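4. Planejamento e aquisição do equipamento

4.1 Critérios de compra

A célula de manipulação foi orçada em duas etapas. Na primeira entraram o braço, a garra paralela e o controlador; na segunda, a câmera de punho, a mesa, a iluminação e as peças de reposição. A separação seguiu o calendário do edital, que liberava os recursos de capital em março e os de custeio apenas em julho. Os itens de consumo tiveram, portanto, de ser previstos antes que houvesse dados próprios de desgaste.

Foram solicitadas propostas a três fornecedores: Toller, Geraghty e Flosier. A proposta da Toller tinha o menor preço de entrada, mas vendia a garra como conjunto fechado, sem dedos avulsos. A Geraghty oferecia dedos intercambiáveis e prazo de entrega de 42 dias. A Flosier cotou um conjunto equivalente com prazo de 28 dias e contrato de manutenção obrigatório, cobrado à parte. Optou-se pela Geraghty. O prazo mais longo foi absorvido pelo cronograma, já que a instalação elétrica da sala ainda não estava concluída quando o pedido foi emitido.

4.2 Peças de desgaste

Os dedos da garra são o componente que mais pesa no planejamento de custeio. Trabalham próximos da mesa e dos objetos, e o acabamento externo se marca com o uso. A Figura 2 mostra os dois dedos abertos sobre a mesa branca, com marcas acinzentadas visíveis nas faces externas, mais evidentes no dedo esquerdo. Cada dedo tem um parafuso próximo à base. No orçamento, a troca foi tratada como serviço interno, sem visita técnica.
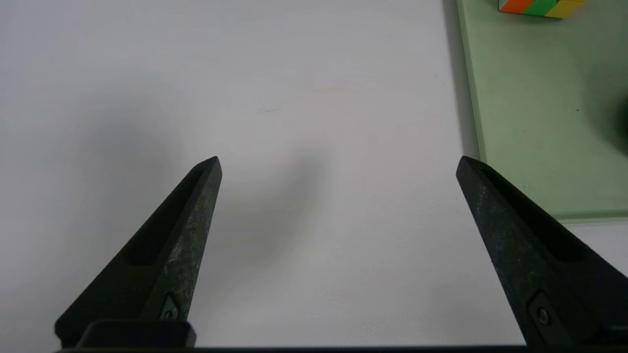 Figura 2. Garra aberta, vista pela câmera de punho. À direita, placa verde-clara com um cubo colorido do tipo quebra-cabeça.

Para fins de orçamento, adotou-se a substituição do par a cada 1.000 ciclos de preensão. O valor é conservador e foi fixado antes do início da coleta, com base no uso de uma garra mais antiga do laboratório. A cada substituição registra-se o motivo: desgaste, folga ou dano por colisão. O registro servirá para rever o intervalo no próximo exercício. Até lá, o estoque mínimo foi definido em 2 pares, um para uso imediato e outro para cobrir o prazo de reposição do fornecedor.

4.3 Mesa, placas e objetos

A mesa e as placas de apoio foram compradas no comércio local, fora do processo de importação. Escolheu-se uma superfície branca e lisa, fácil de limpar e de substituir. Riscos pequenos no tampo são aceitos, desde que não interfiram na segmentação das imagens. Os objetos de manipulação também são itens comuns, de baixo custo, adquiridos em lote único para evitar variação de cor e tamanho entre as sessões.

Essa rubrica foi subestimada na versão inicial do projeto Morambridge, em que mesa, placas e objetos apareciam somados sob o título de material diverso. A falta de detalhamento dificultou a prestação de contas, e na revisão cada grupo passou a ter linha própria.

4.4 Custos recorrentes

Além dos dedos, a planilha anual inclui cabos, parafusos, material de limpeza e recalibração da câmera. Não foi contratada garantia estendida. O braço tem cobertura de fábrica durante o período do projeto, e a garra, por ser classificada como acessório, fica fora dela. Recomenda-se que grupos em fase de compra confirmem essa classificação por escrito antes de fechar o pedido, pois a distinção não constava da proposta comercial e só foi identificada na leitura dos termos de garantia.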